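Omel brings its water-saver clinic back to Praltenwood campground in August

Jul 14, 2026

If you camped at Praltenwood last summer and came home knowing a good deal more about your fresh water pump than you did when you left, you'll be glad to hear that the folks at Omel are doing it all over again. The Muterley RV supply shop has confirmed that its free water system clinic will return to the campground in August, and this time it runs for two days, so there should be a little more breathing room between appointments (last year's line went all the way back to the bathhouse, and it was a warm afternoon to be standing in it).

Barış Tatlı, who runs the service counter at Omel, will lead the sessions again. He plans to spend most of the first morning on pumps that cycle on and off when every faucet in the rig is closed, a complaint he hears more often than any other once the weather turns hot.

"People come in ready to buy a new pump, and I love selling pumps, but please let me look at it first," Tatlı said. "A lot of the time you have a drip at the toilet valve, or a check valve with a bit of grit in it, and you can be back at your campsite before lunch."

The afternoon is set aside for water heaters, with a good long stretch on bypass valves. Tatlı says he'll bring a practice board with the plumbing laid out flat so that everyone can see where the water goes when the valves are turned the wrong way – and yes, you are welcome to turn them the wrong way yourself! Day two is for one-on-one visits at your own site. Those last 10 minutes each and have to be booked at the campground office.

There is also some welcome news about the fill station. Praltenwood has replaced the old hose bib near the Oakley gate with 3 new potable water spigots, each on its own shutoff, and the dump station now has a separate rinse hose well away from them. Campers have been asking for that for years, and the campground's managers deserve a kind word for getting it done in time for the busy part of the season.

Owners of older trailers may want to bring along whatever paperwork they have for the plumbing, even if it's only a coffee-stained diagram from the back of a drawer. Tatlı also asks that fresh tanks be at least a third full when he stops by, so that he can run the pump properly, and that the water heater be switched off and given plenty of time to cool beforehand.

The clinic is open to anyone, whether or not you are staying at the campground, though day visitors should park in the gravel lot by the Oakley gate and walk in from there. Omel will have a small table of washers, strainers and hose gaskets for sale, and the coffee is free, as it was last time.

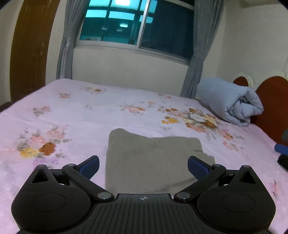
Site visits can be booked at the office window or by phone, and they do fill up, so it's worth calling early if you have a leak you've been putting off. If rain moves in, the group sessions will shift under the picnic shelter and the site visits will go ahead as planned.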